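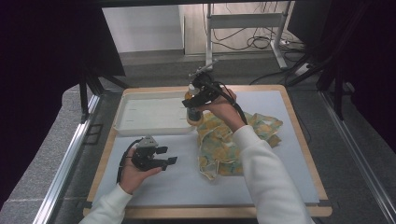 Speaker notes: Hanging a student show in a hallway

1. Hello and why I'm up here

Hi everybody, thanks for coming to the session right after lunch. I know what that costs you. (Wait for the back door to close, it's loud.)

I run the exhibit program at Kamthorpe, where we have a very good ceramics studio, a decent print shop and no gallery. What we have is a hallway. It goes from the parking lot doors to the cafeteria, it has one long wall, and for the past 6 years that wall has been our gallery. So if you came hoping to hear about track lighting, I'm sorry, I'm jealous of the people who have it too!

Ask for hands: who here has an actual room with a door that locks? Okay. Who has a hallway, a library corner, a lobby? Good, you're my people.

2. The first show, quickly

Our first one was student prints, hung in May, and I did nearly everything wrong. I let every student pick their own spot. They all picked the part nearest the cafeteria, because that's where their friends would walk by, and the parking lot end had two sad etchings and a fire extinguisher. I also bought sticky strips that were rated for the weight of the frames but not for painted cinder block in warm weather. You can guess the sound. I was in my office and I still heard it.

Don't tell the long version of this. It eats five minutes.

3. Money

People always ask, so I'll just say it. The yearly budget is $3,000, and that covers frames, labels, postcards, opening night snacks and whatever broke last year. The rail system on the wall was separate, a one-time ask, and I got it by bringing the fallen frames to the meeting in a cardboard box and setting the box on the table. I recommend this.

Frames are where you save. We own one set in two sizes and the students work to fit them. Some of them complain, and then they go out into the world and find out that everybody works to fit something. For big or odd pieces we pin straight to a board and nobody minds.

4. Picking the work

Slow down here, this is the part people write down.

We take 14 pieces per show. The wall would hold more. I've hung more, and people walked past it like wallpaper. With fewer pieces they stop, even the ones carrying trays.

I used to choose by myself and I had a type, it turned out to be blue landscapes. Now a panel of three students chooses, different students each time, and nobody on the panel can submit that round. They argue! It's great. I sit in the corner and only talk if somebody asks me a question about hanging hardware.

One rule I'd fight for: everyone who gets turned down gets two written sentences about their piece. It takes the panel one extra evening. Our submissions went up the year we started doing it.

5. The two shows I want to tell you about

Sanar. This was the spring show that went up next to the health office, all work about getting better from something. Broken legs, breakups, one very funny comic about wisdom teeth. We put a blank notebook on a shelf at the end and people filled it, and then filled a second one. I'd planned to read you a page, but I think those should stay in the notebooks.

Cuautle. Our textile and print show, with the weaving students. Lesson from this one: cloth moves when the outside doors open. Put a thin dowel in the bottom hem. Also, people touch cloth, they can't help it, so we hung a sample piece at hand height with a label that said please touch. The real ones came down clean.

6. Opening night

Keep it short and start it early, 4:30 works for us. The commuters haven't left and the evening classes are just coming in. At the last one, 385 people came through the hallway. Yes, I'm counting the ones who were only going to their cars. They had a cookie, they looked at a print, they count.

Let the students do the talking. I say hello, I point at the food and I sit down.

7. What's next

We're starting Grurow in the fall, a swap with other schools. You pack up your show, we pack up ours, and each one gets a second wall. If you have a hallway and you'd like in, come find me by the coffee. I have the sign-up sheet and a tape measure, and I'll want to know how long your wall is.

Questions. (If it's quiet, ask them what their worst fall was.)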